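Recovering From a Tracking Dropout on Paired Hand-Held Grippers

Konport Technical Guidance
Prepared by Yung-ching Yu
Issued 07/02/2019

This guide explains how to identify, contain and correct a tracking dropout on a pair of hand-held grippers used to record assembly tasks. It applies to the ring-and-peg task at the Pollside site and to any other table task recorded with the same equipment. Operators should read it in full before attempting a recovery, and should keep a copy at the station.

Background

In November, a review of the Pollside recordings found that 34 sessions out of a set of 516 contained a fault in the path of one gripper. In each case the recorded position of the gripper stopped changing for a short time and then jumped to a new location. The operator had continued to work normally. The finger opening was recorded without interruption throughout, and so the session passed the automatic check, which at that time looked only at file length and finger data.

The fault was found when a replay was attempted on the Bergmann arm. The arm followed the recorded path, reached the jump, and tried to cover the missing distance in a single step. The speed limit in the arm controller stopped the motion. No one was injured, but the arm came to rest with one finger pressed against a peg, and the peg mounting had to be replaced.

The review identified two causes. The first was loss of line of sight between the marker on a gripper and the tracking equipment, most often when the operator crossed one hand over the other. The second was a loose power connection, which produced the same pattern in the data but did not depend on where the hands were. The two causes call for different corrections, and the steps below are arranged to tell them apart.

Before You Begin

You will need the session log, the reference fixture and the Atholm viewer. The recovery takes place at the recording table. It must not be carried out while the robot arm is powered, even if the arm is in another part of the room. Confirm with the person in charge of the arm that it has been switched off and that the key has been removed.

Do not move the pegs or the rings before step 3. Their positions are needed to find out whether the table reference has shifted.

Step 1. Stop the recording

End the session as soon as a dropout is suspected. The usual signs are a frozen hand in the viewer, a sudden change in the distance between the two hands, or a warning tone. Say "stop" aloud so that anyone assisting knows that the session has ended. Do not try to finish the current ring. A completed task with a broken path has no value for training, and it is more likely to be accepted by mistake.

Mark the session as "held" in the log. Do not delete it. The engineering team uses held sessions to trace the cause.

Step 2. Check both grippers by hand

Hold one gripper in each hand, clear of the table and well apart from each other. Open and close the fingers fully several times. The finger reading in the viewer should move smoothly from end to end on both sides. Next, turn each wrist slowly to the left and to the right. The position reading should follow without a pause.

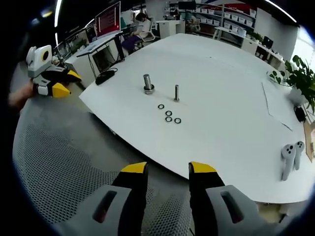
If one side freezes while the hands are held apart, line of sight is unlikely to be the cause, and you should go directly to step 4. If both sides follow correctly, bring the hands together slowly until one passes in front of the other. A freeze at this point indicates that the marker is being blocked. Record which hand was in front and continue with step 3.

Step 3. Confirm the table reference

A dropout sometimes leaves the system with a table position that no longer matches the real one. Touch the closed fingertips of the right gripper to the top of each peg in turn and compare the reading with the figures saved at the start of the day. Repeat with the left gripper.

If both grippers show the same difference, the table reference has moved and must be set again with the fixture. If only one gripper shows a difference, the reference is sound and the fault belongs to that gripper. Do not correct a single gripper by resetting the table. This was done in several of the sessions under review — it hid the original error and added a second one to the good hand.

Once the readings have been saved, the rings may be moved and the table cleared if more room is needed.

Step 4. Inspect power and cables

Switch the recording software to standby. Follow each cable from the power supply to the device it serves and press every connector fully home. A connector that moves under light pressure should be treated as failed, even if the device stays on. Replace the cable and attach a tag to the old one so that it is not returned to use.

Look next at the route of the cable. It should not hang where it can be caught by a sleeve or by a chair, and it should not be pulled tight at either end. Adhesive tape may be used on the table as a temporary measure but must not be placed over a connector.

Step 5. Correct a blocked marker

When the check in step 2 points to line of sight, the correction usually lies in the way the task is performed. Ask the operator to pick up each ring with the hand nearest to it and to withdraw the other hand before moving to the peg. Where the task requires both hands at the peg, the supporting hand should come in low and from the side.

Clean the face of the marker with a dry cloth. Check that it has not turned or lifted on its mounting. A marker that has been knocked out of place must be recalibrated by the engineering team, and the gripper should be taken out of service until this has been done.

Step 6. Record a test session

Carry out one complete test session under the same conditions as the session that failed. Open it in the viewer and select the path check, which was added after the review. The check compares each recorded position with the one before it and rejects the file if any step is larger than the limit. A test file of at least 2,000 samples is required for the result to be valid.

If the test session passes, normal recording may resume. If it fails, repeat the procedure once from step 2. After a second failure, close the station and report the fault. Operators are asked not to raise the limit in order to obtain a pass. The limit is tied to the speed setting of the arm, and changing one without the other removes a protection that proved necessary in November.

Release for Replay

No session recorded on the day of a dropout may be sent to the arm until it has passed the path check, including sessions recorded before the fault was noticed. The first replay after a recovery must be run at reduced speed with the pegs removed from the table. The person supervising the replay stands at the emergency stop and has no other duty during the run.

Held sessions remain in the log for 57 days. Requests to keep a session longer should be sent to the station lead with the session number and a short statement of the reason.

Reporting

Each report should state the time of the dropout, the hand affected, the result of the check in step 2, the peg readings from step 3, and any part that was replaced. Where the cause could not be found, write "not found" in the cause field — a guess entered there makes later faults harder to compare. Reports are filed with the session log on the same day.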